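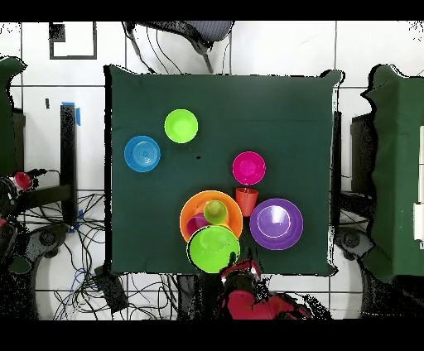 February, 11 at night, kitchen

Quick one before bed, hands still smell like onion. Three days behind on this thing so it's going to be a jumble.

The move. OK. So we are in. Not unpacked, not even close, but the old place on Sawatzky Street is empty and swept and the keys went through the slot at noon yesterday. I thought I would cry and I didn't, I was too busy being mad about the vacuum, which quit in the back bedroom with half the carpet to go. Did the rest on my knees with the dustpan. Good riddance to that carpet. Beige going gray since before we got there.

The drive to Eltwood took twice what it should have. Truck was supposed to follow us and then didn't, took the river road, then stopped for lunch. Lunch! We sat on the front step of the new house with the cat in her box yelling, and it started to sleet. Mom called in the middle of it to ask were we settled in. No Mom. We are on a step.

Anyway they showed up. Two guys, both very nice, couldn't stay mad. The taller one carried the big chair in on his head like it was a hat. The piano didn't come, that's a separate outfit and a separate bill and it's not until the end of the month. So there's a piano shaped blank in the front room and I keep walking around it as if it's there already.

Things broken so far: blue lamp, one leg off the plant stand, the lid to the bean pot. Things lost: the can opener, the good scissors, every single phone charger but one. The box that says BATHROOM had the bathroom stuff and also all my tax papers, my handwriting, my tape, no memory of doing it at all.

Cold house. It's got radiators and I don't speak radiator. They bang at five in the morning like somebody's down there with a wrench. Dad said on the phone to bleed them, there's a little key. There is no little key. Went to the hardware store on the corner and the woman reached under the counter without looking and put one down in front of me, a dollar fifty, said everybody comes in for it the first week. Then I bled the one in the hall and got brown water all down my sock. It's quieter though. Two more to do upstairs, will get to it tomorow.

Other thing, the back door sticks. You have to lift and push. J has the knack already and I don't, I end up going around by the driveway with the trash like a fool. 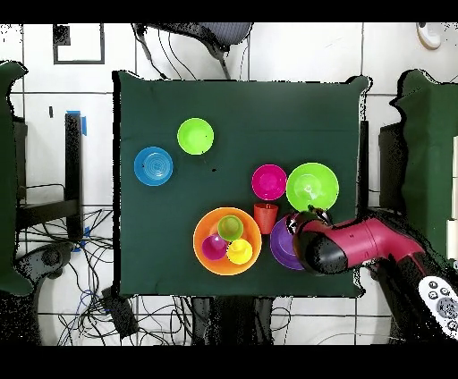 Bowls and a blue plate on the green cloth.

Food. We have eaten so badly. Night one was crackers and the end of the peanut butter off a knife. Night two the chinese place, which is four doors from the bus stop and it's fine, the dumplings are better than fine, the rice was a brick. Breakfast has been bananas. So today I said enough, I'm cooking in this kitchen if it kills me. Onion soup. Cheap and you can do it with one pot, and one pot is what I've found.

The stove is a Bemik, never heard of it, was here when we came. Four burners, three that light. The front left you have to use a match. I stood there forty minutes stirring onions with a serving fork (no wooden spoon, see lost things) and it was the first time since last week I stood still. Window all steamed up. Radio on the floor. J came in and said it smelled like a house in here and I got a little weepy after all, over soup, not over the keys. Who knows.

It needed salt. Salt's in a box someplace. We put soy sauce packets in it from the dumplings. Would do that again.

Neighbors, so far: left side is a couple with a baby, they waved. Right side is an older man with a very neat yard who has not waved but did bring our trash can back up from the curb, so I'm counting that. Across the street somebody plays the trumpet. Not well. Same eight notes, stops at the ninth, starts over. I've caught myself humming up to it and quitting in the same place.

Walked down to look at the library before it closed. Small, red brick, wet boots all over the mat. Got a card! They took the gas bill for proof, thank god I had it in my coat. Took out 2 mysteries and a book on house plants, the fern is not doing good, it rode on the floor of the car by the heater and has dropped half of itself on the landing. The limit is 22 books at a time and the girl at the desk told me this very seriously as if I might try it.

Also there's a bus, the 33, goes all the way out to the Ollon turnoff where the bigger stores are. I may ride it just to see. Need: can opener, spoon, charger, shower curtain. The curtain is urgent. We've been taking baths and J doesn't fit.

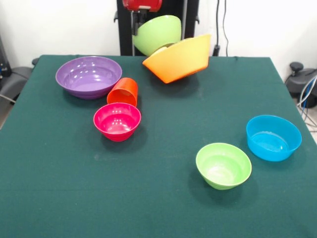
Gisela Ostermann

Next morning, ten past seven. Couldn't sleep past the banging, so adding on.

Snow. Real snow, not the sleet stuff. The yard looks a lot better with something on it, before it was mostly mud and a clothes pole. The cat has been on the sill since it got light with her tail going. She came out from behind the water heater some time in the night, first time, and ate, and then walked through the whole house talking. Slept on my feet after. So she's decided.

Coffee out of the saucepan. The coffee maker is in one of the KITCHEN MISC boxes and there are a lot of KITCHEN MISC boxes. I was so careful at the start, I wrote lists, I wrote "mugs, blue, 4, and the gravy boat." By the end I was writing MISC and sitting on the lid. If I ever do this again, which I won't, I would pack the last day first. Or pack one bag like you're going to a motel. J's sister told us to do that and we both nodded and didn't.

Called work. They're fine with me starting back after the weekend, a little too fine, I think they forgot I was off. The new route in is going to be a pain. I'll have to be out of the house before it's light until spring at least. Not thinking about it.

Bad news on the upstairs: the closet in the little room has damp in the back corner. It's not big, size of a plate maybe, but I put my hand on it and it's cold and soft. The man who did the inspection never said a word. J says it's the gutter outside right there and could be, the gutter's got a small tree growing in it. Have to get somebody up a ladder once the snow's off. I moved the coats out. The little room was going to be for my sewing and I want it to be nice, it gets the sun. I'm thinking yellow. J thinks white. It'll be yellow.

Found while looking for coffee filters: the good scissors! In a boot. Also Grandma's letters, which I'd been quietly worried sick about, they were in with the towels, dry, still tied. I sat down on the hall floor and read one. She was writing about HER move, to the place with the plum tree, 12 steps up to the door and she hated each one of them. The stove smoked. The man next door kept geese. She wanted my mother to send curtains and "anything with a handle." I laughed out loud by myself in the hall. I'm going to copy that one out and mail it to Mom, she won't remember it.

Trumpet's started. It's not even eight. He got the ninth note just now, I swear, it was flat but it was there, and then he stopped like he'd scared himself.

To do today
radiators, up
post office, change of adress
ask next door about trash day
bus for the curtain if they're running in this
call piano people and say there's a step, they asked about steps and I said none and there's one

J's up, I hear him fighting the back door. More tonight if I'm not dead.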